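Subject: Re: [cell-practice] speed limits during reset -- do we need a written rule?

On Thursday the Trimstead desk wrote:
> Our draft says arms must be below 200 mm/s whenever a hand is
> inside the cell. Laitinen want power off instead, full stop. Section 9 says
> nothing about resets at all. What do other sites do?

Quick one from Plulby, between runs.

Power off for us. We tried the slow speed thing in May and people just stopped looking at the arms. Stop, wait for both to settle, then reach in. Two arms on one table means two to check, and the one you forget is allways the one behind your elbow. 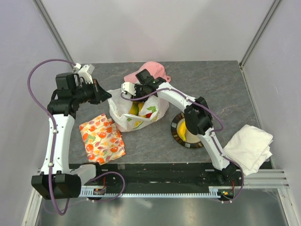

Cables -- please put something in section 9. Slack loops near the rack rail want a look before every restart. Same for cloths and towels hanging over the table edge, they creep. Our sheet now says nothing soft within reach of the rail, not that everyone reads it.

Bags: open end up, don't shift one while a gripper is over it. Park the arm first. Fudo's wording on that is better than ours, steal it.

Also can we agree what "reset" means?? Page 2 and the annex don't match. I logged 137 of them last month and half were just somebody moving a plate.

Will send proper comments when I get a minute. Don't hold the draft for me.

Plulby cell desk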